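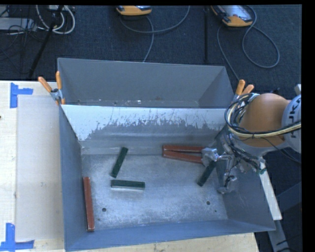 I cleared out the shed in December and ended up with 25 jars of screws, most of them unlabelled. My first plan was to sort everything by length. I gave that up after three evenings.

Roya Tehrani, who lives two doors down in Gravthorpe, told me to sort by head type first and leave length for later. She was right. Cross-heads went in one tub, slotted in another, and anything bent or rusty went to the tip — nearly 800 pieces, going by the weight.

I kept the coach bolts, the brass hinges from the old back door and a bag of 100 wall plugs I had forgotten buying. The labels are masking tape and marker pen. They peel a bit in the cold, so I may try the card ones from Turngate.

The shelf above the window is still a mess. Paint tins next, once I find out which ones have set solid.

3 comments
Share this post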